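Online rota system cuts gaps in rural clinic shifts
July 24, 2022 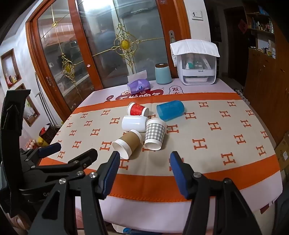
Fewer empty shifts in Volesdale

A shared online rota has sharply reduced the number of unfilled nursing and midwifery shifts at rural clinics in Volesdale, according to figures released by the district health office.

In the six months before the system was switched on, 3,597 shifts went without cover. In the six months after, the figure fell to 1,865. The number of posts in the district stayed the same throughout, at 190.

The rota, called Drorik, was built by the software firm Ultbridge and replaces the paper sheets that each clinic used to fill in and send to the district office by bus or motorbike. Managers often learned that a clinic was short of staff only after the shift had passed. They can now see gaps up to four weeks ahead and offer them to qualified workers at nearby sites, who accept or decline by text message.

"The staff were there, but we did not know who was free or where," said Amerley Ansah, who runs the district's workforce office. "One clinic would have three midwives on duty while the next one down the road had none."

The largest change was at Mahama, the most remote of the clinics, where night cover had been a problem for years. Workers who take a shift there now receive a travel payment with the same month's salary. Under the old arrangement they could wait until the following quarter.

Not all the difficulties have been solved. Text messages fail to arrive in parts of the hills, and clinics in those areas still confirm shifts by telephone. Some nurses have also complained of being offered extra work on their rest days. The district has since set a limit on offers – no more than two a week for each worker – and says the software will be changed to apply it automatically.

Elba Sosa, who led the project for Ultbridge, said training took longer than planned. Roughly half of the clinic managers had not used a computer for scheduling before, and a second round of sessions had to be added.

Laboratory and pharmacy staff will be added to the rota in August. The district health office is to publish a full report on the first year, including costs, once the accounts have been checked.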